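Section 4: Setting up the parts fixture and the computer case

This section covers fitting the printed fixture to the table, placing the computer and teaching the first set of positions. Finish Section 3 (mounting the arm and gripper) before you start. Allow one full evening for a first set-up. Later set-ups go faster if you leave the clamp nuts in the rail slots.

What you need

The printed fixture plate, with its post and front blocks
Slot nuts and bolts for the table profile
A 4 mm and a 5 mm hex key
A steel rule, at least 300 mm long
A donor desktop computer with the side panel off
One hard drive in its caddy, one processor, one memory module
The Primgate controller, with the Himo position editor installed

Use old parts while you are learning. The build was worked out on a machine headed for the recycler, and several memory modules were scratched before the grip force was right.

CAUTION: Press the emergency stop before you put your hands on the table. A paused program is still a live program. Release the stop only when everyone in the workshop is clear of the arm.

CAUTION: Unplug the donor computer from the wall and leave it unplugged. Nothing in this guide needs it to be powered.

4.1 Printing the fixture

1. Load the fixture file and check that the plate lies flat in the slicer preview.
2. Print with the slots facing up. Supports inside the slots leave a rough face, and the parts will stick.
3. Let the plate cool fully on the bed before you remove it. A warped plate cannot be pulled flat with bolts.
4. Test each part in its slot by hand. The part should drop in under its own weight and lift out without dragging the plate.
5. If a slot is tight, sand the walls, not the floor. The floor sets the pick height.

Note: The drive slot is cut for a drive standing on end with its caddy on. A bare drive will lean. If you plan to use bare drives, print the narrow insert supplied with the Valtonen file set.

4.2 Fitting the fixture to the table

1. Wipe the table profile and blow out the slots. Filings under the plate will tilt it.
2. Slide the nuts in from the open end of the profile.
3. Set the fixture on the left half of the table, square to the slats. Measure to the side rail at the front and back of the plate. The two readings must match.
4. Start all the bolts by hand, then tighten them a little at a time, working corner to corner.
5. Push the plate sideways with your palm. If it moves, stop and find out why before going on.

Do not glue the plate down. You will want to move it, usually on a Saturday when you had planned to do something else.

4.3 Placing the computer

1. Lay the case on its side with the open side facing up.
2. Remove any loose screws, ties and dust from inside. Compressed air is fine.
3. Tie back cables that hang over the processor socket or the memory slots. The gripper does not see cables and will pull on them.
4. Put thin rubber under the case at each corner. Painted steel slides easily on aluminum.
5. Fit the end stops against the case and tighten them.
6. Draw a pencil line on masking tape along two edges of the case. If the case is bumped later, you can put it back without teaching every point again.

Note: Open the retention levers on the socket and memory slots by hand for now. Program 407 assumes they are open and does not check.

4.4 Loading the parts

1. Stand the hard drive in the rear slot with the caddy on.
2. Set the processor in the square recess with the metal side up. Hold it by the edges.
3. Lay the memory module in the long slot. Handle it by its ends and keep your fingers off the contacts.
4. Release the emergency stop and jog the arm to the hover position over the middle of the fixture. Keep the speed at or below 18 percent. 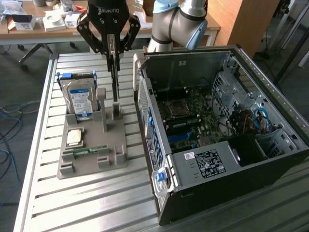 5. Check the clearance on all sides before you lower the tool. The post on the fixture is the tallest printed piece, and it is the one most often hit. Leave at least 70 mm above it for any sideways move.
6. Save this position in the Himo editor as HOVER_FIX. Every pick starts and ends there.

4.5 Teaching the pick points

1. From HOVER_FIX, move over the memory module and lower straight down in small steps.
2. Stop just above the module and look along the table from the front, then from the side. Correct any offset now.
3. Lower to the pick height, close at the lowest force, and raise slowly.
4. If the module slips, raise the force one step and repeat. If the fixture lifts with it, the slot is too tight. Go back to 4.1.
5. Save the point and repeat for the drive.
6. Leave the processor until last – it has the smallest margin and is the easiest part to damage.

CAUTION: Do not teach the processor placement with a pinned socket uncovered. Leave the plastic cover on and practice the approach above it until the path repeats cleanly.

4.6 If something is off

The arm stops with a force error over the fixture. The hover height is too low, or the tool length in the Primgate settings is wrong. Measure the tool again with the fingers in the position you will use.

Picks are good in the morning and off by evening. Check the bolts on the Raloton riser plate first. They settle during the first few days and need a second tightening.

The drive tips as the fingers close. One finger is touching before the other. Shift the pick point toward the finger that touches late.

The saved points are all off by the same amount. The case or fixture has moved. Return it to the tape lines, run one pick at low speed, and continue with Section 5.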